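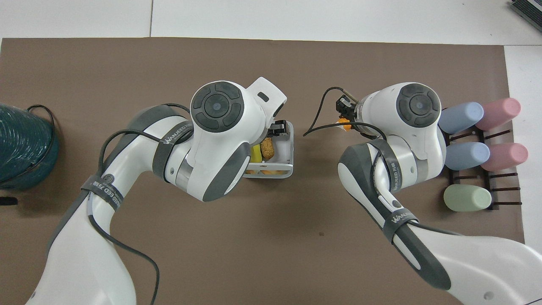 # Flattening and Fixing a Desk Mat That Curls

Large desk mats are shipped rolled, and the outer wraps keep a set for weeks if the mat goes straight into use. The procedure below applies to rubber-backed and felt mats. Cork and leather are covered at the end.

## What you need

- A flat surface larger than the mat
- Two straight boards, at least as long as the short side of the mat
- Books or other weights
- Isopropyl alcohol and a lint-free cloth
- Removable double-sided tape (I use Fluseo; any low-tack tape works)
- Tape measure

## 1. Relax the roll

Unroll the mat face down and leave it for 4 hours at room temperature. Do not use a hair dryer on rubber backing. Heat softens the adhesive layer between the fabric and the rubber, and the layers can separate at the corners.

If the mat was stored in a cold garage or car, bring it indoors in the package and open it the next day.

## 2. Back-roll the ends

Roll each short end against the original curl, loosely, with a core no smaller than a paper towel tube. Hold for 9 minutes, release, and check. Repeat until the end lies within a finger's width of the table. Tight back-rolling leaves creases in felt that do not come out.

## 3. Press

Lay the mat face up. Place one board along each short end and load it evenly. Leave overnight. Put a clean sheet of paper under each board if the mat is a light color, as raw pine can leave resin marks.

Check that the boards are parallel to the edge. A board set at an angle presses one corner and lets the other lift, and the lifted corner then takes longer to correct than it would have at the start.

## 4. Clean the desk

Wipe the desktop with alcohol on the cloth. Test a hidden spot first on painted or oiled surfaces. Let it dry fully. Furniture polish residue is the usual cause of tape failure; wipe twice if polish has ever been used.

## 5. Position and tape

1. Set the mat down and measure from the front edge of the desk at both ends. The two readings should match.
2. Fold back one half without moving the other.
3. Apply tape to the desk in strips 300 mm apart, plus one short strip at each corner.
4. Lower the mat from the center outward, pressing with the flat of the hand.
5. Repeat for the second half.

Do not stretch the mat while lowering it. Stretched rubber pulls back and lifts the corners again.

## Other materials

**Cork.** Skip step 2. Cork cracks when bent against its curl. Press only, and allow two nights.

**Leather and bonded leather.** Skip the alcohol anywhere near the mat. The Parkaletti and Susta mats I have handled both flattened with pressing alone.

## Removal

Pull the tape back on itself at a low angle. Residue comes off with the same alcohol.

*Last revised Sunday, November 11, 2018: tape spacing corrected in step 5.*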